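Repair and Sorting Assistant, Nzioka Clothing Exchange

Part-time, permanent
Based at Loveck Yard, first floor
Reports to: Wycliffe Minja, Workroom Manager
Closing date: end of May

Nzioka Clothing Exchange takes in outgrown children's clothes and school sportswear, mends what can be mended, and passes it on through our shop and through schools in Drarkow and Plilleck. Last year we supplied sports kit to 210 children. We are looking for a Repair and Sorting Assistant to join the workroom team at Loveck Yard.

The work

Donations arrive in sacks from the school collection points and over the counter in the shop. You would open them, check each item and decide where it goes: straight to the rail, to the wash, to the mending shelf, or to rag. A normal week brings in 200 items, and more at the end of the summer term.

Most of the mending is simple. Waistbands lose their stretch, hems drop, side seams open at the pocket. You would replace elastic, re-stitch hems by hand or machine, sew on buttons and patch knees. Zips in coats and tracksuit tops are done by Kipchumba Kinyua, our senior repairer, and he will teach you if you would like to learn.

You would also size and label finished items. Labels in second-hand clothing are often missing or washed blank, so we measure at the waist and inside leg and use our own size chart. Schools order by waist measurement, and a wrong label means a return trip. 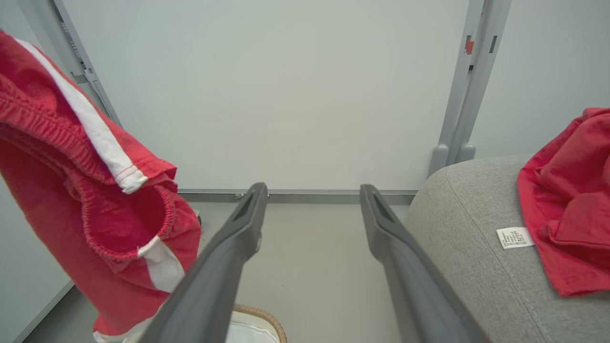 Shorts and polo shirts make up the larger part of what we send to schools. They are packed by colour and size in bundles of 6, with a slip showing what is in each one. Leavers' hoodies and anything with a child's name printed on it are kept apart and not sold in the shop. Sewn-in name tapes are unpicked before an item leaves the workroom.

Other duties:

Keeping the stock sheet up to date
Loading and emptying the two washing machines
Serving in the shop when the shop assistant is on a break
Cleaning and oiling the sewing machines
Helping at the uniform sale in August, which is held in the Plilleck church hall

Who we are looking for

You need to be able to sew a straight seam on a domestic machine and do neat hand stitching. It does not matter where you learned. You should be able to read a size chart, write clearly and use a simple spreadsheet, or be willing to be shown.

The job involves standing for much of the shift and lifting sacks. There is a goods lift, and the sorting tables can be raised and lowered. Tell us if you need anything changed to do the work and we will talk about it with you.

Experience with an overlocker would be useful, as would having worked in a shop or laundry. Neither is required.

Hours and pay

The post is for 18 hours a week, worked over three mornings and one afternoon. Mornings start at 8.30. The afternoon is one when the shop stays open until 6, and you would be asked to stay until closing. We can be flexible about which mornings you work, but the afternoon is fixed.

Pay is set at the same hourly rate for everyone in the workroom and is reviewed each April. The rate is in the information sheet, along with holiday and pension details. Staff get £100 a year to spend in the shop, and may use the machines for their own sewing after hours by arrangement.

There is a probation period of three months. Training in the first fortnight covers the sorting rules, the size chart and safe use of the steam press.

How to apply

Send a letter of no more than two pages telling us what sewing or mending you have done and why the job would suit you. We do not need a CV. You can post the letter, hand it in at the shop counter or ask at the counter for the email address. Please include a phone number and the best time to ring you.

People who are shortlisted will be invited to spend an hour in the workroom. You will be asked to sort a small sack of clothes, replace the elastic in one garment and turn up one hem, followed by a talk with Wycliffe and Kipchumba. Machines and thread are provided, but bring your own glasses and thimble if you use them. Travel costs within Drarkow and Plilleck are repaid on the day.

If you would like to see the workroom before applying, visitors are welcome on any weekday between 2 and 4. Ring the bell marked Nzioka at the side door and ask for Wycliffe.

We will reply to everyone who applies.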